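Home & Household | Storage and Kitchens
Last updated: 2020-05-15

The working wall

By Evander Pringle

A small kitchen has more wall than worktop, and most households use very little of it. The usual arrangement is a run of closed cupboards at head height, with a strip of bare tile underneath. The tile is treated as a splashback and nothing else. Everything in daily use then competes for the counter.

Aušra Petrauskas has fitted out kitchens in the Cellham flats since they were converted, and she starts from the tile. Her method is to list what is picked up every time a meal is cooked, hang as much of it as will hang, and put the remainder in a single row at the back of the counter. Cupboards come last.

The first decision is height. Petrauskas marks the wall with the cook standing at the hob, one arm raised and the elbow slightly bent. Ladles, strainers and knives go on or below that mark. Dry packets and things used once a week can go above it. A shelf fixed too low takes away the space in which a tall bottle can be lifted and tipped, and this is the fault she is most often called back to put right.

The second is weight. A wire basket weighs very little, and people forget that its contents do not. She allows 2 fixings for any basket up to 400 mm wide and adds another beyond that, drilled through the tile into the wall behind. Adhesive hooks are kept for light utensils. Steam and cooking fat work at the edges of the pad, and a hook near the hob should be checked each March and again before winter.

Woks are a separate problem. A wok does not stack well and takes up most of a shelf by itself. Hung upright against the tile it projects only by its own depth, and the tile behind can be wiped in place. It should be dried over the heat before it goes back up – a damp carbon steel wok will mark the grout with rust.

Bottles belong at the back of the counter, in one line, with the labels forward. Petrauskas leaves a gap of 40 mm between the bottles and the tile so that a cloth can be drawn along behind them. Large jugs go at the end of the row, where they can be lifted out without disturbing anything else. Chopsticks and spatulas need a holder heavy enough not to tip, and a clear one shows when water has collected in the bottom.
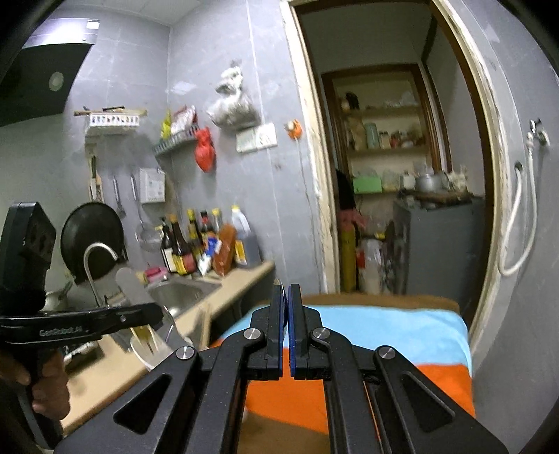 Bags are harder to place than bottles. A carrier bag hung from a rack is a reasonable store for onions or spare packets, provided it hangs clear of the hob and away from any socket. Cables should drop straight down the wall and be kept off the hooks.

Towels are the last item and the one most often left out of the plan. A hand towel needs a flat, dry surface away from the sink, or a rail of its own. Folded in thirds it occupies very little room. Left beside the tap it will be wet by evening.

None of this costs much. The Anetti flat, the smallest Petrauskas has worked on, came in under 200 euros including the drill bits. The wall took one afternoon – the tiles were hard and the first bit did not last.

Filed under: Small Kitchens, Wall Storage, Fixings
40 shares | 2 comments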